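Courses > Industrial Automation > Unit 4 > Chapter 11
Print this page | E-mail this chapter

Chapter 11
Observing a Handling Demonstration

11.1 Purpose of the chapter

Most engineers first meet a handling cell as visitors. They stand behind a barrier, watch a few cycles, ask questions, and leave with a brochure. A week later they are asked whether the equipment would suit their own plant, and they find that they recorded very little. This chapter sets out a method for observing a demonstration so that the notes can be used afterward in a written assessment.

The running case is an open day held in June at the Clutar works in Salolska. Clutar builds small arms for bench assembly and supplies the control software, Stellasia, with each unit. The demonstration hall was divided into 2 areas. The first held a packing line behind fencing. The second held bench cells at which parts were picked from an open surface and set down at a fixed point. Chapters 12 and 13 return to the packing line. The present chapter deals only with the bench cells.

11.2 What a demonstration shows and what it leaves out

A demonstration is a prepared event. The supplier chooses the parts, the lighting, the speed, and the length of the run. None of this is improper, but the observer must separate the features of the machine from the features of the arrangement. At the Clutar open day the bench cells ran at 70 percent of rated speed. The figure was printed on the card at each bench, and visitors who did not read the card had no means of judging it by eye.

Three conditions should be written down before the first cycle is watched:

(a) the speed setting, as a percentage of the rated value;
(b) the method by which parts reach the work surface (by hand, by feeder, or by tray);
(c) the event that starts each cycle (operator command, timer, or sensor).

If any of these cannot be learned from the card or from the staff, the entry is marked "not given." It is never filled in by estimate.

11.3 Position of the observer

The view from the barrier is a poor one for judging a grasp. The arm hides the part during the last stage of the approach, and this is the stage in which most faults begin. Many suppliers therefore place a monitor beside the cell to show the signal from a camera mounted at the wrist. Where such a monitor is present, the observer should divide the time between the two views: the barrier for the path of the arm, the monitor for the approach and the closing of the fingers.

The wrist view has limits of its own. Because the camera travels with the gripper, the fingers keep nearly the same place on the screen while the work surface appears to slide beneath them. Height is hard to judge. A part that seems to lie between the fingers may still be well below them, and the point of contact must be confirmed from the side.

The surface also deserves a note. A plain mat gives strong contrast and makes the vision task easy. A veined or speckled one contains edges and dark lines that do not belong to any part, and the software must reject them. A cell shown on a patterned surface has been given the harder test, and the report should say so.
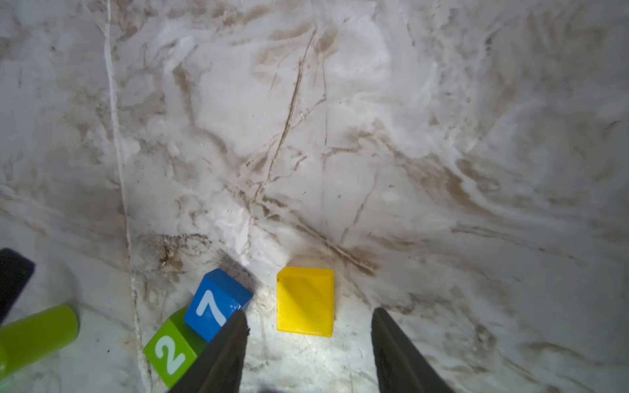 Neighboring parts are the next matter. When one block stands alone, the fingers may open to full width on any line of approach. When others lie close to it, some lines are closed off, and the system must either select a clear one or move the obstacle first. The observer should sketch the layout before each cycle and mark the part to be taken, together with any part that a finger could touch on the way down.

11.4 Recording the cycles

The count is kept on a ruled sheet, one line per cycle, with four columns: target part, result, contact with other parts, and remarks. The result is entered as P (placed), D (dropped), or M (missed). A second attempt at the same part is a new line.

The Kurup sheet, used throughout this book, has space for 300 lines. During the open day the sheet for the second bench cell was filled to line 209, at which point the hall closed. The unused lines were struck through and the closing time was written in the margin. A short count of this kind is still valid, provided that the reason for stopping had nothing to do with the results.

Section 11.5 explains how the entries are reduced to a success rate and why second attempts must be reported separately. Readers should rule a blank sheet before going on, as the worked problems refer to its columns by number.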